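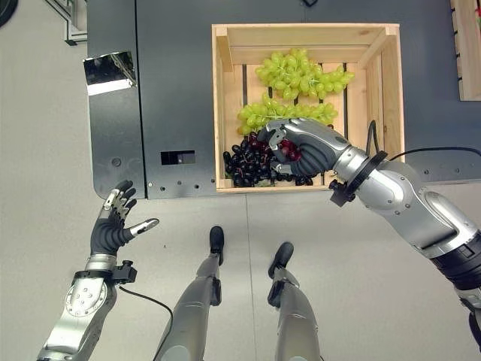

New house rules for the soft fruit cell

The working rules for the humanoid at the Prollow site have been rewritten and apply from Monday. The old set dated from July and was put together when the robot was only moving boxes. It had very little to say about fruit, and almost nothing about the floor. Please read the new version before your next shift in the cell, even if you were trained on the old one. The printed copy in the folder by the door has been replaced.

There are 13 rules in all, down from a much longer list. Most are the same as before with the wording tidied up. The ones below are new or have changed enough to need a mention.

Cables. Any cable on the arms must be checked before the robot is switched on, with both arms lifted through their full reach by hand. A loop should have enough slack for the elbow to straighten and should not be able to catch on the corner of a crate. Cables that hang near the legs are to be looked at again after every break. If a cable has to be moved during a run, stop the run first. Holding it out of the way by hand while the arm is moving is no longer allowed, and this includes the short test moves at the start of the day.

Wrist connectors. These get a push and a gentle tug at the start of each session. A connector that has worked loose should be written in the log, not just pushed back in. Bovard, who supply the wrist parts, have asked for a record of how often it happens, and up to now we have had nothing to send them.

Crates. One crate on the table at a time. It goes down before the robot is enabled and comes off after it is disabled. Check the slats for splinters and raised nails, as these will go through the rubber on the fingers. Damaged crates go back to goods in with a strip of red tape on the end. Do not repair them in the cell.

Fruit. Fruit that has been in the hand is not to be sold, given away or eaten, whatever it looks like. This has come up more than once, mostly with grapes. It goes in the brown bin at the end of the session. The finger covers have not been passed for food contact, and until they are, everything the hand touches counts as waste. Artificial leaves and any ties must be kept separate and must not go in the brown bin.

Grip limits. The limit for each kind of fruit is kept in the settings file and on the card next to the screen. If the two do not match, use the lower one and report it. Raising a limit in the middle of a run because the hand keeps dropping a bunch is not allowed. Finish the run, note the drops, and ask for a change in the usual way. Changes now need 2 signatures, one from the cell lead and one from the safety side.

Floor. This is the biggest change. Floor checks used to be done once at the end of the day. They are now done before every run and whenever anything is seen to fall. A squashed grape is slippery under a shoe and no better under a metal foot, and small scraps are easy to miss on a pale floor. The check covers the space between the feet, the strip along the front of the table, and 3 metres behind the robot. Sweep first, then wipe, then let it dry. Nobody sweeps round the feet with the robot enabled.

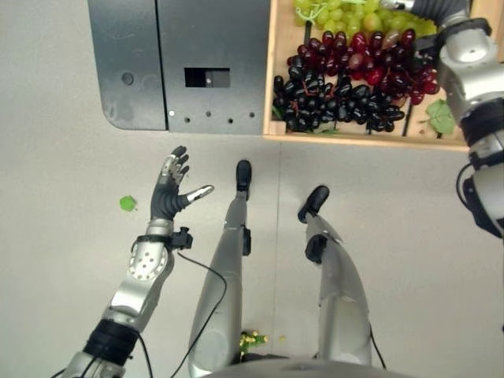
Grape trial in the soft fruit cell. Scraps between the feet and the bit of leaf by the left hand both count as a floor check under the new rules.

Where to stand. The yellow line has not moved, but the rule now applies to everybody, visitors and managers included. One person stays at the stop button for the whole run and does nothing else. That person does not take notes, hold a tablet or answer the phone. If they have to leave, the run stops, or someone else takes over at the button before they go. Say it out loud when you hand over.

Idle arm. A hand that is open and still should be treated the same as one that is working. Both arms are live whenever the robot is enabled, even if the task only uses the right. There were 11 entries in the old log where a person had reached past the idle arm to straighten a crate. No one was hurt, but it has to stop.

The rules were drafted with Samarakoon, who carried out the site review, and then tried out over several weeks by the day shift. Mavon will use the same set when their own cell opens, so staff who work at both sites will only need to learn it once. Their emergency numbers are different and are listed on the back page.

Two points are still open. We have not settled how long a single session should last before the hand covers are changed, and we have not agreed on the cleaning fluid. For now carry on with the present one and change the covers at lunch and at the end of the day. Comments on either can go in the book in the cell or to the safety inbox. Short refresher sessions will be run at shift change all this week - ask your cell lead for a slot.

Issued 11/10/2020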